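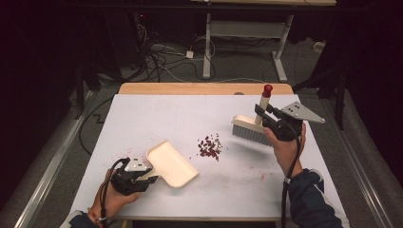 Sweeping up at the white-topped table with the cream dustpan and brush, October.

Table Care and Cleaning: progress report to the Visser Fund
6 Nov 2015
Prepared by Reshma Lekota, Mundier Community Workshop

Period covered

This report covers the second quarter of the grant. The first report dealt with buying the tables and getting the back room painted, and I have not repeated that here.

Spending

The grant for the year is £3,000. Spending to the end of October was £1,177, of which £531 fell in this quarter. Most of the £531 went on replacement brushes, dustpans, cloths and the second wall cupboard from Droden. The delivery charge on the cupboard was higher than quoted and I have asked for part of it back. No reply yet.

Tables

The white tops have made it much easier to see what has been left behind after a session. They also show every mark. Dry material sweeps off without trouble, but the dark red flakes leave pinkish specks and smudges on the surface, and a brush does nothing for those. We have tried plain water, washing-up liquid and the Vellum surface cleaner. The Vellum works best if it is left on for a few minutes. Older stains are still faintly there after two goes.

Zane Stankevičius has asked whether we should cover the tops with paper on the days when coloured material is out. I would like to try this before spending anything on new tops. The wooden edges have held up well and need only a wipe.

Brushes and dustpans

We changed to small hand sets in October. The old long-handled brooms were being used on the tables as well as the floor, which was not acceptable. Each table now has its own dustpan and brush, kept on the hook nearest to it, and the brooms stay in the corridor cupboard.

The way of working is simple. Put the pan down flat with the open side towards the pile, bring the brush in from the other side, and go back for the stray bits afterwards. People tend to push too hard and scatter the fine stuff, so we now ask for short strokes. The pans are shallow and have to be emptied more often than the old ones. I had a couple of complaints about this in the first week and none after that.

The brushes with pale bristles will discolour. They are to be rinsed at the end of the day and hung up to dry, bristles down.

Sessions

We ran 22 sessions in the quarter, as planned. The last part of each one is kept for clearing up, and this has mostly been stuck to. On two occasions the room was handed over late and the tables were left until the following morning. Zane has moved the finishing time forward to allow for it.

Outstanding

Refund on the Droden delivery charge.
Paper covers, trial to start this month.
A lidded bin for the far end of the room. The present one is too far from the tables and material gets dropped on the way.
Written cleaning instructions for the wall. Draft done, Zane to check.

No change to the budget is requested at this stage. The next report will include the result of the paper trial and the cost of the bin.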